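Gillix slate coasters and cheese board, five months in

Posted 2021-09-14 by Konrad Widmer

I bought the Gillix slate set in the spring to replace a cork set that had started to crumble. The set has a serving board and 16 square coasters, packed in a flat box with paper between the pieces. We are a household of 2, so that is more coasters than we need, but the smaller sets were sold out.

First impressions

The pieces are an even dark gray and thinner than I expected. Edges on the coasters are chipped on purpose, the way slate usually is. The board has straighter sides. Each coaster has four small foam feet. Two of mine came off in the first week and I glued them back with ordinary craft glue. They have stayed on.

Everyday use

Cold glasses are where slate beats cork. Water sits on top and dries, and the coaster doesn't stick to the glass when you pick it up. Hot mugs are fine too. The stone warms up but the table under it has been okay, and our table has a soft wax finish that marks if you look at it wrong.

Oil is a different matter. Olive oil left a dark spot on the board that took several washes to fade. The leaflet says to rub the whole thing with mineral oil before first use. I skipped that and regretted it. After I did it the color went darker and new drips stopped showing.

It is noisy. Setting down a glass makes a click, and dragging the board across a counter is unpleasant for everyone in the room.

Scratches

Slate is soft for a stone. Knives leave pale lines, and so does stacking pieces without paper between them. A thin white scuff on a dark gray surface is easy to spot from across a table. Light ones mostly go away with a drop of mineral oil on a cloth. Deep ones don't. 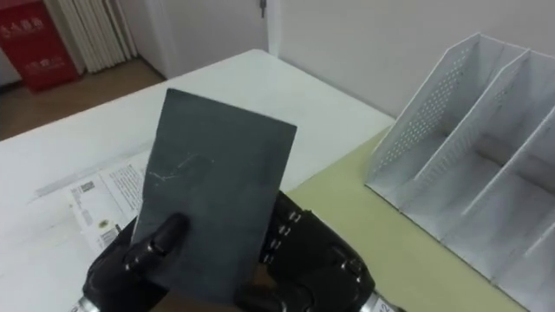
Compared with the Tunari set

Valentin Frei lent me his Tunari coasters for a couple of weeks. They are thicker, with a cork backing in place of feet, and they are quieter. They also cost more and there is no board.

Verdict

4 out of 5. Oil it before you use it, and keep the paper from the box for storage.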